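Larerside Makers forum
Builds and projects > Robots and automation
Thread: Two-armed upper body, bench at the Grollton workshop — hand cable, left side

OQuezada wrote:

Continuing from the old thread, which had become unreadable. State of the build:

Both arms on the torso, both hands on the wrists. Left wrist closed up. Right wrist still open at the joint with the wiring showing, as I keep going back into it. Control runs on the Bavden boards, one per arm, with a shared stop line.

The current problem is the left hand. It holds a position for a while, then the thumb joint stops reporting. The fingers carry on as normal. Restarting the board brings the thumb back. In January I had the same fault on the right and cured it by remaking a connector, so I remade the left one twice, with no change.

Log from last night: 16 dropouts over one long session. They don't line up with grip commands. They do seem to line up with the elbow moving.

kobina_a wrote:

If it follows the elbow then it is the elbow. Put a meter across the thumb pair, flex the arm by hand with the power off and watch for it going open. I wouldn't touch the connector a third time.

OQuezada wrote:

Done. No break on the meter at any elbow angle I can reach by hand. Resistance is steady to the last digit. That is why I went back to the connector.

Zulema F wrote:

A meter won't catch a break that lasts less than its sample time. Use a scope, or a latch circuit if the scope is out on loan again. Also, where does the cable run? You moved it when you fitted the new forearm shell and I don't think you ever posted the new route.

OQuezada wrote:

Underside of the arm, past the elbow, outside the shell. Photo from this evening. Marker in the left hand for the hold test, and the box is there as the reach target.
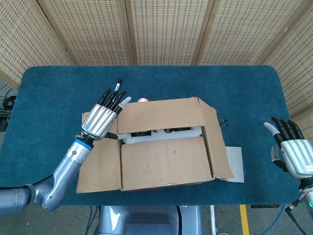
Page last changed: Friday, October 4, 2024, by OQuezada

The marker test is simple. Close on the barrel, lift, hold upright, then run the elbow slowly through part of its travel. If the thumb drops out, the board writes a line to the log and the arm stops where it is. The marker is a good load for it: light, cheap, and it leaves a line on the felt if the grip goes, so I have a record of where it fell.

kobina_a wrote:

Thanks. The cable is on the underside and the elbow has a slight bend in it, so I would want to know how much slack you left. On the inside of a bend it gets pushed together, on the outside it gets pulled. Neither shows much at rest. Which side of the pivot is it tied on?

OQuezada wrote:

Both. One tie above, one below, and 3 mm of slack between them with the arm straight.

kobina_a wrote:

That is nowhere near enough. There is your fault.

Zulema F wrote:

I disagree, or at least I don't think it is shown yet. If the cable were being stretched, the fault would come at one end of the travel every time. Oriana says the dropouts line up with the elbow moving. She hasn't said they line up with an angle. Those are two different faults. The first is mechanical. The second could be noise from the elbow motor getting into the thumb line, and a meter with the power off would never see that.

Oriana, does the log record elbow angle at each dropout?

OQuezada wrote:

It records the commanded angle. I hadn't sorted by it. Will do.

X_Huenchuman wrote:

Two side points while the log is being sorted.

First, the boards. The Zapata driver for that hand has a timeout on each joint, and the default is short. If a joint misses its slot twice it is marked dead until restart. That fits "restarting the board brings it back" better than a broken wire does. A wire that opens and closes should recover by itself.

Second, there is a sheet of paper under the box flap. If you are marking target positions on paper, tape it. We lost a whole set of reach figures on the gantry build when the sheet crept.

OQuezada wrote:

Paper noted, will tape it.

Timeout: I have it set to 193 ms, raised from the default. Are you saying the joint stays dead after two misses whatever the timeout is?

X_Huenchuman wrote:

Yes. The timeout sets how long a slot is. The count of two is fixed in the driver, unless it has been changed recently. So raising the timeout hides short faults and still latches on long ones. Look for "latch" in the joint file, there is a flag to turn it off. Turn it off for testing only. With it off, a thumb with a real fault will keep trying to move.

kobina_a wrote:

I would not turn that off with anything in the hand, and certainly not with the right hand live at the same time.

X_Huenchuman wrote:

Agreed on the right hand. I don't see the harm with a marker.

kobina_a wrote:

The harm is that people get used to running with it off. I have seen a finger tendon pulled off its drum that way. Limit the current first, then turn off the latch.

OQuezada wrote:

Log sorted. Dropouts by commanded elbow angle are spread over the whole travel. No bunching at either end. By speed, though, they are nearly all in the fast moves. The slow sweeps have 2 between them.

Zulema F wrote:

Then it is the motor, or it is something shaking. I would put money on the motor. Is the thumb pair screened?

OQuezada wrote:

Screened as far as the elbow, unscreened from there to the wrist. I ran out of the screened stuff and joined on what was in the drawer.

Zulema F wrote:

Well then.

kobina_a wrote:

Where is the join?

OQuezada wrote:

Just above the lower tie.

kobina_a wrote:

So you have a join beside a moving joint, tied down hard at both ends with 3 mm of slack. Fast moves put more snatch on it than slow ones. I still say mechanical. Zulema's reading fits the same figures, I grant that, but I wouldn't call it settled.

C. Bañez wrote:

Replace the whole run with one length of screened cable and you fix both without needing to know which it was. There is most of a reel on the shelf over the lathe. Earth the screen at the board end only. Leave a proper loop at the elbow and tie it on one side of the pivot.

kobina_a wrote:

It would be useful to know which it was.

C. Bañez wrote:

To you, perhaps. She wants a working thumb.

Zulema F wrote:

Could do it in two steps. Cut the lower tie and rerun the fast sweep with the old cable. It takes a few minutes. If the dropouts stop, Kobina is right. If they carry on, fit the new run and see.

OQuezada wrote:

Will do it in that order. Latch stays on, timeout back to default so that I am not hiding anything, current limit down on both hands, right arm parked. Same marker, same sweep.

X_Huenchuman wrote:

Post the joint file as well when you have it. I want to check whether your driver has the newer count setting.

OQuezada wrote:

Lower tie cut. First fast sweep: three dropouts. Running it again with the upper one off too.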